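We use cookies to remember your preferences. By carrying on reading you agree to our cookie policy. Accept / Manage

December 15, 2024

Up before the alarm again, which never happens in winter, because I had the big sort-out on my mind and couldn't lie there any longer. Tea, toast, more tea, the good scissors, a roll of labels, and off I went. I do love a day with a proper job in it!

I ought to explain where things had got to. In November I promised Amparo Mateos that I would go through every last thing we've hung on to for the toy and tinkering mornings, and have it all fit to be used by the new year. I said it very breezily over soup. Then I opened the first cupboard and shut it again. Since then I've been doing it in dribs and drabs, a shelf here and a shoebox there, and the boxes have been breeding behind my back. The Tustdale lot came first (mostly puzzles, mostly missing a corner), then the great heap from Brurnham, which arrived in carrier bags tied so tightly that I had to cut every single one of them open.

And oh, the things that were in there! A tin of dominoes with the loveliest worn edges. A recorder. Half a knitted scarf, still on the needles, in mustard wool, and I'm very tempted to finish it. Somebody's spelling book with a gold star on nearly every page. I sat on the floor and read the whole thing, which did not help the sorting along, but what a speller that child was.

Imtiaz Samarakoon rang at ten to ask how I was getting on, and I talked at him for so long that his porridge went cold. He thinks I'm keeping too much. He's probably right, but he also asked me to put by any wire I find, so he is hardly one to talk. He has plans for a lamp in the shape of a heron. I said I'd believe it when I saw it, and then spent ten minutes giving him ideas for the feet.
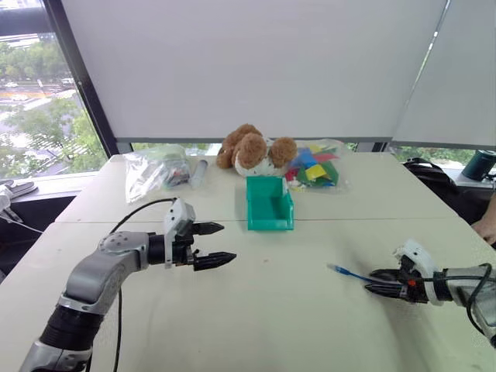

Clear bags are the best thing I've come round to this year, and I will bore anyone who lets me about them. I used to swear by lidded tins, because they look so smart in a row, but you have to open every one to find what you're after, and by then the whole lot is out and you've forgotten what you wanted. With a clear bag you can see straight off. Take the colourful bits, paper or foam or whatever each scrap may be, red and blue and yellow and green and white all jumbled together -- they look like a bag of sweets! You would never get that from a tin. The small dark and grey bits are nowhere near as pretty, I grant you, but they get a bag as well, because those are just the sort of thing that ends up under the fridge. And I'm so fond of that little teal bin. Open top, easy to reach into, and such a cheerful colour for a grey month. I want more of them.

The bear is a keeper, by the way. There was never any question. Brown plush, round ears, and that white patterned body, lying on his side like my uncle after Christmas dinner. I have called him Pacheco and I don't care who knows it. Amparo says that once you've named a thing you can't give it away, and she's quite right, so that's him settled.

Cables, now. I have a whole way of doing cables and I'm rather proud of it. Lay the thing out straight, find both ends, coil it over your hand the way it wants to go and not the way you want it to go, and tie it with a scrap of ribbon. Never a rubber band! They perish and go sticky, and then you've got a horrible brown stripe that won't come off. Blue ones are my favourites because I can spot them at the bottom of a box. Black ones all look like each other and I have been known to say rude words to them.

I stopped at one for cheese on toast with far too much Worcestershire sauce, and then did another hour of labels. My labels are plain: BITS (BRIGHT), BITS (DULL), SOFT THINGS, WIRE FOR I. I did begin with a very grand system with numbers and a list to go with it, and I got as far as 20 before I found I'd used the same number for buttons and for chalk. So words it is. I like words better anyway.

Prices were the other question. Amparo would like a few of the nicer things put on a stall, and we've settled on 89p for anything small, as it's an odd figure and people seem to enjoy being handed a penny and a ten back. I'd happily give it all away, but the hall heating wants paying for and the biscuits don't buy themselves. The dominoes are not going on the stall. I have hidden the dominoes.

It was getting dark by four, and I had a lovely slow half hour just putting things where they live. I do think that's the best part of any tidy, when the deciding is over and it's only carrying. I had the radio on, a choir doing something with a lot of alleluias in it, and I sang along in the wrong key and enjoyed every minute.

Ako came to scratch at the back door at teatime and walked straight through the SOFT THINGS with wet paws, so two knitted rabbits and a felt carrot are now drying on the airer. She is a dreadful cat and I adore her. She's asleep in the lid of the Brurnham box as I write, so I suppose that box isn't going anywhere tonight.

Still to do: the five jigsaws that need checking (I'll make them up on the big tray, an evening each, what a treat!), the paint pots, and the shelf behind the door that I've been pretending not to see. I must ask Imtiaz whether he wants the copper wire as well or only the thin stuff. And ribbon -- I'm down to the last bit of the green.

Bath, then the mustard scarf. I've decided. I'm going to finish it.

Recent entries
A wet walk and a very good pie
Buttons, and where they all come from
Ako and the curtain rail
Soup with Amparo
What I found in the Tustdale boxes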